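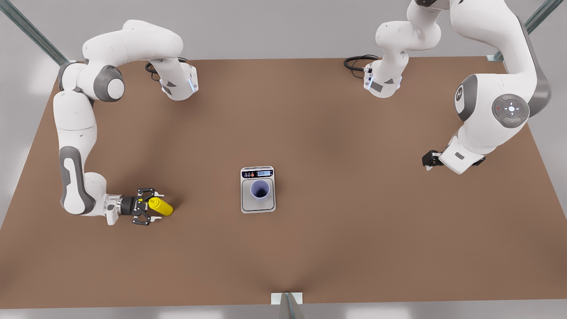 **Tema: La pinza suelta el bote a mitad de camino (y la báscula dice que todo bien)**

**dosificador_novato** escribió:

Buenas a todos. Llevo desde julio peleándome con una celda simulada de dos brazos para dosificar salsas y ya no sé por dónde tirar. La tarea es sencilla sobre el papel: la pinza derecha coge el bote amarillo, lo lleva hasta el vaso que está encima de la báscula, aprieta, y el brazo izquierdo queda libre para sujetar el vaso si hace falta. El controlador es Uverow y la escena la montó mi compañero Cauã Damasceno, que ahora está de vacaciones (qué casualidad).

El fallo: en 9 de cada 361 ejecuciones el bote se escurre durante el traslado, los dedos se cierran del todo en vacío y el programa sigue tan pancho. Va al vaso, "aprieta" aire y la báscula da el paso por bueno. Me preocupa más lo segundo, porque esto tiene que acabar en una celda real con gente al lado.

¿Alguna idea?

---

**Marga_PLC** escribió:

¿Por dónde lo agarras? Yo con botes tumbados he tenido ese mismo problema cogiéndolos por el extremo del tapón: todo el peso queda en voladizo y al primer giro de muñeca adiós. Prueba a cogerlo por el centro del cuerpo y cuéntanos.

---

**tuercaloca** escribió:

Discrepo con Marga. Si lo coges por el centro, luego no tienes sitio para orientar la boquilla sobre el vaso sin darle un viaje a la báscula. A mí me huele a rozamiento mal puesto. ¿Qué coeficiente tiene el bote? Los modelos que vienen en la librería de Daneshvar traen un valor de fábrica que es una pista de patinaje.

---

**dosificador_novato** escribió:

Pues el de fábrica, sí, no lo había tocado 😅 Y Marga, también es verdad que lo cojo por el lado del tapón. Os dejo una vista desde la pinza, con el bote de pie.

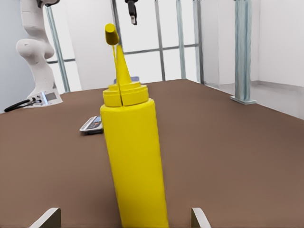 *El bote entre los dedos abiertos, con la mesa y el otro brazo al fondo.*

De pie lo agarra de maravilla, por la parte baja. Los nueve fallos son todos con el bote tumbado.

---

**Marga_PLC** escribió:

¡Pues ya está, si lo estás diciendo tú mismo! Con el bote de pie y cogido por abajo no falla ninguna. No le eches la culpa al rozamiento.

---

**tuercaloca** escribió:

Que no falle de pie no demuestra nada, Marga, ahí casi no hay par sobre los dedos. Con un rozamiento decente aguantaría también por el tapón. Que suba el coeficiente y repita la tanda, es un cuarto de hora.

---

**r_ibarrola** escribió:

Perdonad que me meta, pero lo del agarre es lo de menos. Lo grave es que el programa siga después de perder la pieza. Nosotros tuvimos en Brolora una pinza que soltaba frascos y, como nadie leía la apertura de los dedos, el brazo hizo el ciclo entero hasta tirar el vaso al suelo. Si los dedos se cierran más de lo que mide el bote, parada y a esperar al operario. Y mira la báscula: ¿qué condición tienes puesta?

---

**dosificador_novato** escribió:

Uf. Acabo de abrir el script y la condición es "lectura mayor que cero". O sea que con el peso del vaso ya se cumple siempre. Cauã, si lees esto, tenemos que hablar 😂

---

**r_ibarrola** escribió:

Ahí lo tienes. Tara con el vaso puesto y compara la diferencia antes y después de apretar. Y ojo, en la celda real la comprobación de la pinza la pondría en el controlador y aparte de la del script. El módulo de Sonell que usamos nosotros la hace por su cuenta.

---

**tuercaloca** escribió:

En eso sí estoy de acuerdo. En lo de Marga sigo sin estarlo, jaja.

---

**dosificador_novato** escribió:

Actualizo. He puesto la parada por apertura de dedos y la tara. También he lanzado dos tandas cortas, una con más rozamiento y otra agarrando por el centro. Con más rozamiento se le ha caído 3 veces. Por el centro ninguna, pero en una rozó el borde de la báscula, así que tenéis razón los dos a medias. Esta noche dejo corriendo la larga con 2.077 repeticiones y un agarre intermedio, un poco por detrás del tapón.

---

**Marga_PLC** escribió:

Guarda el registro de fuerza de los dedos, que luego siempre falta.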